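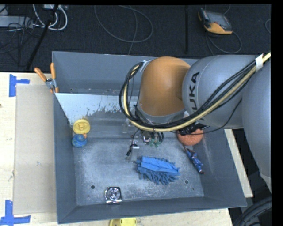 Chapter 4
Gathering Examples for a Picking System

In this chapter you will learn
-- what one example is made of, and why a picture alone is not enough
-- how to choose the objects that go into the bin
-- how to write a label that another person can trust
-- when to throw an example away

Before you start, you should have read Section 3.4 on grippers and Section 3.6 on the calibration of a fixed camera.

4.1 A small story from Tidura

In October the team of Macarena Cabello was asked to make a robot pick mixed goods from an open bin. The goods belonged to a repair shop in Asville, where returned items arrive without any order. The team had a good arm, a good camera and a learning program that had worked well before in another building. They collected examples for two weeks, trained the program on a Monday, and on the same evening they tried it with the goods from the shop. It failed on the first object, and it failed on most of the objects after it.

The program had no error in it. The examples had been collected with hard boxes only. All the boxes were dry, clean and of one color, and the person who filled the bin always put them down with the same side up. The program had learned this world very well. It had never met a thing that bends, or a thing that rolls away when a finger touches it.

Many students believe that the difficult part of machine learning is the program. In our experience the examples take more time, cost more money and cause more of the failures. For this reason we give them a full chapter before we come to training in Chapter 5.

4.2 What is one example?

We will use the word "attempt" for one complete try of the robot to grasp one object. The arm moves over the bin, it goes down, the fingers close, the arm goes up. An example is the record of one attempt. In this book it has four parts.

The view. This is the picture from the fixed camera, taken before the arm enters the bin. If the arm already covers some of the objects, the program cannot see what it had to choose from. Many systems also save pictures during the attempt. They are useful for finding mistakes, but keep them separate from the first view.

The action. This is where the fingers went and at what angle, written in the coordinates of the bin and not in the coordinates of the room.

The result. Did the object leave the bin, and did it stay in the fingers until the arm reached the drop point? We need both answers. An object which is lifted and then lost teaches something different from an object which was never lifted.

The conditions. The lamp that was on, the version of the finger, the name of the operator. Beginners leave this part out because it looks boring. It is the part you will search for when the results change in the middle of the project.

4.3 Choosing the objects

A good set of objects is not the same as a large set. Think first about how objects differ for the fingers, and only then about how they differ for the camera.

For the fingers, the important questions are these. Is the object hard or soft? Can it roll? Is it flat on the floor, so that a finger must slide under the edge? A cleaning duster made of microfiber is a good choice, for its strands spread out and the place to hold it is not clear. A ball is good for the opposite reason: every side is equal, but a small push sends it to the wall. A small toy figure is thin and can lie in any direction.

For the camera, look for shiny surfaces. A silver face reflects the lamp, and the same object can appear bright in one picture and nearly black in the next. Include also two objects of similar color which must be held in different ways. If all your blue objects are soft, the program may decide that blue means soft.

Use the walls and the corners too. An operator who places objects by hand likes to place them in the middle, where the arm works easily. Tumelo Rampersad, who wrote the first collection guide at Cordier, asked his operators to tip the objects from a box and leave them where they fell. This simple rule gave more attempts near the walls than any written instruction before it.

4.4 Keeping the place the same

Some things should change from one attempt to the next, and some should not. The objects and their positions should change. The bin, the camera and the table should stay, unless you change them on purpose and write it down.

If the bin moves by the width of a finger, the recorded actions are still correct for the arm but wrong for the bin. Mark the correct position on the table with tape, and fix the bin so that a strong push cannot move it. Check the marks at the start of every session. Scratches and dust on the floor of the bin are allowed -- a real bin is never clean, and a program that has seen only a clean floor may take a scratch for an object.

4.5 How many attempts?

There is no number that fits all cases. In the Dredau exercise, which you will meet again in Chapter 6, Emiliano Iglesias started with 11 objects and 460 attempts. This was enough to see that the soft objects were the problem, and it was not enough to solve it. He then added attempts only for the soft objects, and tested again after every 30.

We recommend the same way of working to you. Collect a little, train, look at the failures, and let the failures tell you what to collect next.

Words to know

Attempt: one complete try to grasp one object.
View: the picture saved before the arm enters the bin.
Drop point: the place where the arm opens the fingers.
Session: all attempts made between one check of the marks and the next.

The next section explains how to write the result of an attempt when two operators do not agree about it. Please have the label sheet from Appendix B beside you when you read it.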